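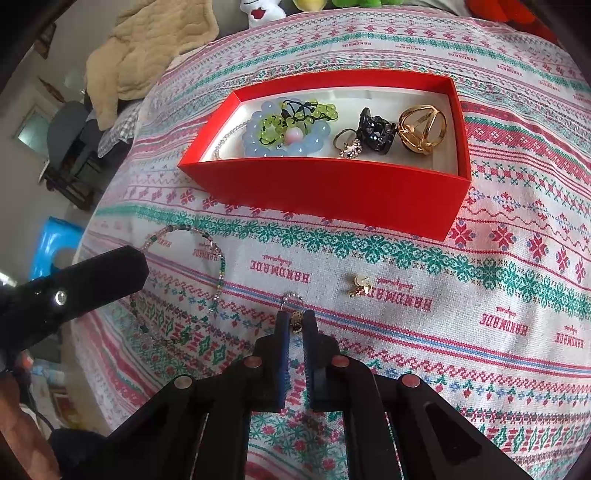 August – By Yee-man Wei

Hosta opened its Movthorpe site to 28 visitors to show how hand-held grippers are used to record small household jobs for robots. The main demonstration was jewellery handling.

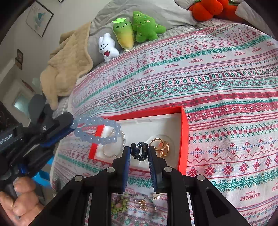 Chin-lung Kong said the fine pieces were harder to teach than cups or plates. Hosta plans 3,000 recordings – 224 are finished. 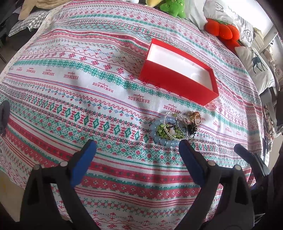
Page last updated: August, 16:40

Visits can be booked through Hosta.

Contact: Hosta press desk, Movthorpe
© Hosta

Comments

Sima: Is there another open day?

Rustau: Good visit, thanks.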